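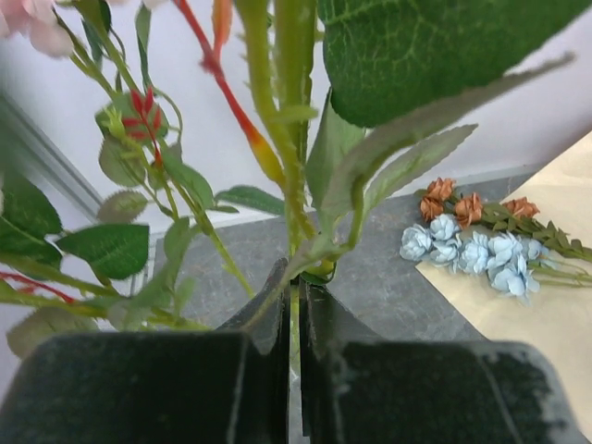

Fig. 6. Artificial flower stem, green, close up.

6. Setting up a show in Stomero

Do this after you've made your account (section 5). Don't skip ahead to spoiler settings, they won't save until at least one show is on your list.

Adding the show

1. Open Stomero, tap Shows, tap the plus sign.
2. Type the title. Full title. "Req" will not find Requena, you need the whole word for now.
3. Pick the right version. Requena has 2 entries, the original and the remake, and the posters are nearly the same. Check the year.
4. Tap Add. Wait for the green tick before you go back.
5. Repeat for every show you follow. Limit is 425 per account, finished ones count.

Note: if a show is missing, use Request a Title at the bottom of the search page. Takes a few days. Sending it again does not move you up, it starts you over.

Marking where you are

1. Tap the show, then Episodes.
2. Find the last episode you finished. Finished, to the credits.
3. Press and hold. Choose "Watched up to here."
4. Everything before it goes gray. Anything still white is treated as unseen and gets hidden in the recaps and in comments.

Caution: two-part premieres are listed as one episode on some services and two on others. Cimolar season one is the bad one. If your numbers are off by one from episode 3 on, go to Episodes, Order, and switch from Broadcast to Streaming. Do it before marking anything. Switching later wipes your marks for that season and we can't get them back.

Spoiler level

1. Settings, then Spoilers.
2. Choose a level:
Strict. No titles, no thumbnails, no guest cast names.
Normal. Titles show, recaps stay closed untill you mark the episode.
Off. Everything.
3. Tap Save. Leaving the page without Save keeps the old level, no warning. Known problem.

Note: the level is for the whole account. To change it for one show only, open that show, tap the three dots, Override.

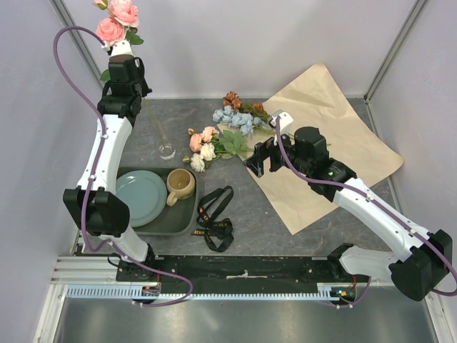
Overrides stay on after the season ends. So if you turned Cimolar to Off during the break to read the cast news, turn it back before the premiere in October. The app doesn't remind you.

Recaps and alerts

1. Open the show, tap the bell.
2. Pick New Episode, New Recap, or both.
3. Set your time zone. The default is Eastern, even if your phone says something else.
4. Set the delay if you watch late. Longest delay is 6 days.

Recap alerts carry the first line of the recap. On Strict that line is removed. On Normal it isnt, and first lines do give away deaths sometimes. Use the delay or go Strict for finale week.

Caution: alerts on a shared tablet or a TV show up for everyone in the room, whatever their own level is. Turn them off under Devices.

Posting your own recap

1. Mark the episode as watched. The Write button stays dark otherwise.
2. Tap Write, pick the episode, type or paste. Limit is 3000 characters, spaces included. Pasted text over the limit gets cut at the end without asking, so check your last paragraph.
3. Put anything from later episodes, or from the books, inside a Hidden box. Highlight the text, tap the eye.
4. Preview on Strict. If you can read a spoiler there, so can everyone.
5. Post. Edits are open for one hour, after that you need to delete and repost, and the comments go with it.

Note: star ratings are optional. Half stars work on the phone, not on the website yet.

If something in this section doesn't match your screen, update first, then write to Benito Cifuentes at the Prekedus help desk with your app version and the name of the show. Screenshots help.

Last updated May 6, 2026. Next: 7. Sharing a list with friends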